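Progress report, Oner household and counter tasks
To: Dwight Dhillon, Donnelly
From: Yupin Paisan
2018-01-04

You asked in December for a short report and a straight answer on whether a machine can do a chore yet. The short report follows. The straight answer is that it can do parts of one, provided nobody is in a hurry.

Money first. We have spent the second installment on motor repairs, table time and a replacement controller from Drastier, which arrived with the wrong plug and a very handsome manual. We are inside the budget by a margin I would rather not celebrate yet.

The task this quarter is snack sorting: pick one item out of a mixed box, put it down where it was asked for, leave the rest in one piece. A child does this without training, often against instructions.
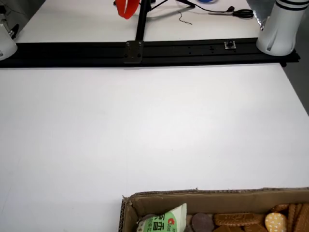

Can a machine restock a snack shelf without a person standing by?
Not at present; it still needs someone within reach to deal with dropped items and stop it when it loses its place.

We ran 101 picks with the new software. Pouches went better than we had feared. Biscuits remain the hard part, as a grip firm enough to lift one is close to the grip that makes two. Losses to breakage came to 16, and I have not counted what staff ate.

Towel folding at the Inia site is on hold. The best run took 8 minutes for one towel, and the result would have started an argument in most homes.

Next quarter we want softer fingertips and a slower approach to anything that crumbles. I need your approval for 2 more months of table time, and a decision on whether crackers count as equipment.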